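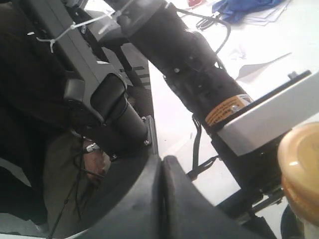
My position on the last two minutes of any household job is that they are the job, and everything before them is a kind of warm-up. I arrived at this view by skipping those two minutes for most of my adult life. Consider the zip tie. It goes around the thing, it clicks, it holds, and the person who pulled it tight walks off with the glow of someone who has built a bridge. The white ones with the tails left on, sticking out to one side like the whiskers of a disappointed cat, are what I mean. Snipping a tail takes a second. I have lived beside untrimmed tails for years at a time, and been scratched by them, and moved my elbow.

I bought my ties at the hardware place in Soneveck, in a bag of 300, on the theory that a man who owns 300 zip ties is an organized man. The bag was right, in that it contained the ties. It did not contain the organized man. He would have bought the little cutters hanging on the next hook.

Cables bring it out in everyone. A person will spend an afternoon hiding a cord behind a bookcase and then leave the last foot of it lying on the floor, where the only feet in the house are. My sister in Suden has a shoebox marked CORDS – KNOWN and another marked CORDS, and I would like to point out that the second one is much heavier. Labeling the first took a minute each time and she ran out of minutes. I admire her for the first box all the same. Mine are in a drawer, and the drawer opens about as far as my wrist.

The kitchen is worse, because in the kitchen the unfinished job gets put back in the cupboard with its lid on. The dark sauces are the great offenders. Ketchup tells you how it's doing. Mustard sulks visibly down one side of the jar. But a dark, shiny bottle will keep its secrets behind a nice reflection of the kitchen lights, and you can put it back with a teaspoonful left in it, month after month, and feel you own sauce. I have done this with guests already at the table. I have also bought a second bottle on the strength of my doubts about the first, and then, that same evening, opened the wrong one. 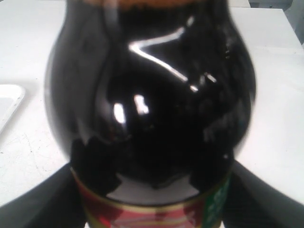
Terence Fairclough wrote after I complained about this in an earlier column, to say that I had the whole thing upside down. He said a teaspoonful put back is a perfectly good teaspoonful, that he has finished many a stew on one, and that people who throw out the end of a bottle for the sake of a tidy shelf should be made to cook at his house in September, when the store road floods.

I concede the stew. I don't concede the shelf. If the teaspoonful is wanted, it can be tipped into the new bottle, and the old one rinsed and put out with the glass or the plastic, and there go your two minutes. What I object to is the bottle as a monument to a decision postponed. Terence, I suspect, has untrimmed zip ties.

He has since written again to say that he does, and that they make good handles.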